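4.2. Gestión de cuentas y copias en los nodos de cálculo

El segundo bloque del estudio se centra en las tareas de administración ordinaria. Los equipos analizados pertenecen al clúster Gondside, que da servicio a 3 laboratorios y comparte el directorio de usuarios con el resto del campus. En el momento de la extracción el directorio contenía 3.222 cuentas, de las cuales 167 tenían permiso de acceso a los nodos con aceleradora gráfica.

Las altas se tramitan con Plilell, un gestor de peticiones de desarrollo propio. Cada petición genera un registro con la fecha de apertura, el grupo solicitante y la cuota de disco asignada. Las bajas, en cambio, dependían hasta julio de un aviso manual del grupo, y en 69 cuentas ese aviso no llegó a registrarse. Los directorios de esas cuentas seguían montados y entraban en la copia nocturna como los demás.

Para caracterizar la carga se distinguieron dos tipos de trabajo: los procesos por lotes, con entrada y salida concentradas al principio y al final, y los trabajos de simulación con salida gráfica, que escriben muchos ficheros pequeños durante toda la ejecución.

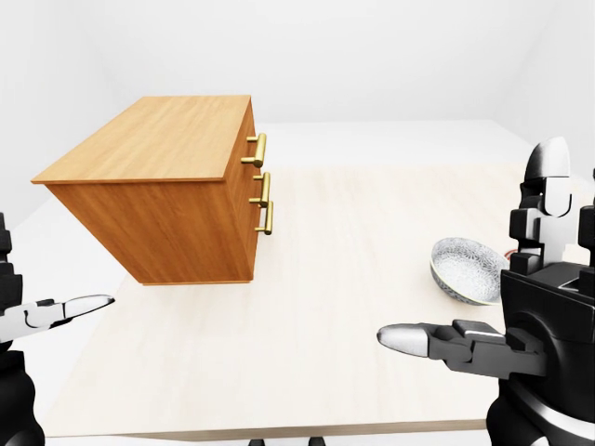
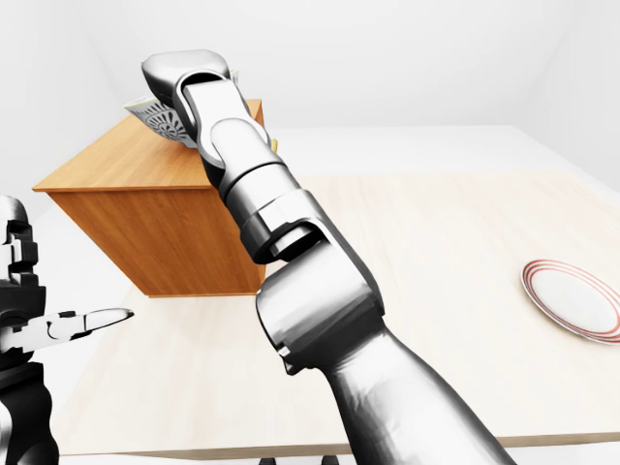
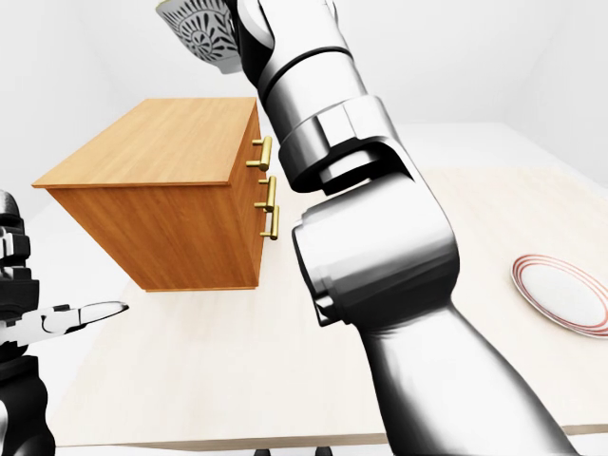
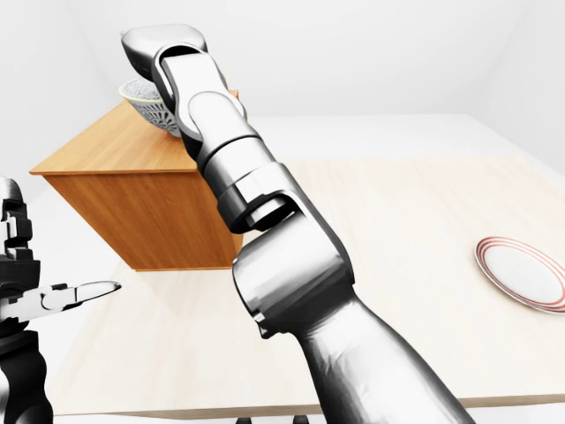
Figura 3. Imágenes sintéticas de una mesa clara con un mueble de madera y manipuladores robóticos.

El sistema de copias, Vamico, recorre el árbol de directorios antes de transferir ningún dato. Con los procesos por lotes el recorrido es breve. Con los trabajos que escriben imágenes sueltas, la fase de recorrido ocupa la mayor parte de la ventana nocturna — incluso cuando el volumen modificado es pequeño — y retrasa la copia de los directorios personales, que se procesan en último lugar por orden alfabético de volumen.

Se probaron dos cambios. El primero excluye de la copia los directorios temporales marcados por el usuario mediante un fichero vacío en la raíz. El segundo traslada las salidas de simulación a un volumen aparte, con copia semanal. El primero resultó poco eficaz: casi todos los grupos conocían la opción, pero pocos la aplicaban en proyectos ya iniciados. El segundo exigió modificar las plantillas de envío de trabajos y revisar los permisos de grupo en el servidor Contreras, donde algunas listas de acceso seguían apuntando a identificadores retirados.

La revisión de permisos se hizo a mano. Un guion de comprobación compara ahora las listas de acceso con el directorio y abre una petición en Plilell cuando encuentra un identificador sin titular. Las peticiones así abiertas no se cierran de forma automática; las resuelve el administrador de turno tras consultar con el grupo afectado. El efecto de ambos cambios sobre la duración de las copias se trata en la sección 4.3.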